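Residence Diary, Matmont House
Entry for Wednesday, January

Morning

The house opened at the usual hour. Overnight temperatures had fallen below freezing, and the east stairwell was treated with salt before residents began to leave for work. The front walk was cleared as far as the mailboxes. The remaining stretch, which belongs to the city, had not been plowed by noon.

Breakfast was served to the early table only. The late table has been suspended until the boiler serving the dining room has been inspected. Residents were informed by notice on Monday evening and again in person this morning. Two written objections were received and have been placed in the office folder.

The quarterly review of shared household goods was begun after breakfast. It covers dishes, linens, cleaning supplies and the contents of the second-floor pantry. The stock book lists 376 articles, a figure carried over from last spring without correction. Several entries refer to articles that were given to the Mangubat residence when that house reopened, and these have now been struck out. Bowls and small vessels are entered by color, as in former years.
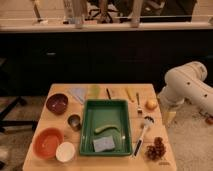

Kitchen articles, with the green tray at center.

The linen closet was found to be in good order. Pillowcases exceed need, and the surplus will be offered to Mangubat before any new purchase is made there. Dish towels are worn and should be replaced before the end of winter. The residence allowance for household goods stands at 200 dollars for the quarter, none of which has yet been spent.

The pantry required more time. Dry goods were moved to the upper shelves on account of damp along the outside wall. The damp was first recorded in this diary in November and has not spread, though the paint beneath the window has begun to lift. A request for repair was sent again to the Nondamar office, with a copy of the first request attached.

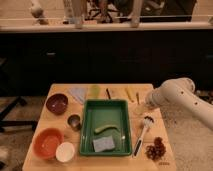 Afternoon

The heating contractor, Cudex, attended at 2 p.m. and inspected both boilers. The larger one was passed. The smaller one, serving the dining room and the laundry, requires a new valve. The part is to be ordered, and the late table will remain suspended until it has been fitted. Laundry hours are unchanged, but residents are asked to use the drying racks on the third floor.

A discussion followed in the front parlor regarding the kitchen rules, which have not been revised in some time. It was agreed that sponges are to be kept apart from food, and that produce left out after the evening meal may be used by the next cook on the list.
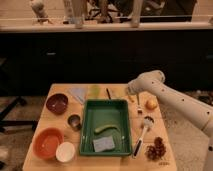
It was further agreed that the evening cook shall wipe down the stove and take out the compost. A proposal to lock the pantry overnight was not supported and was withdrawn.

Evening

Supper was lentil soup and bread. Attendance was low owing to the roads. One resident telephoned to report a delayed train and was told that a portion would be kept.

The stock book was returned to the office with the pantry pages still incomplete. Those pages will be taken up again tomorrow, beginning with the canned goods. Snow began again shortly before the front door was locked. The salt bin is half full.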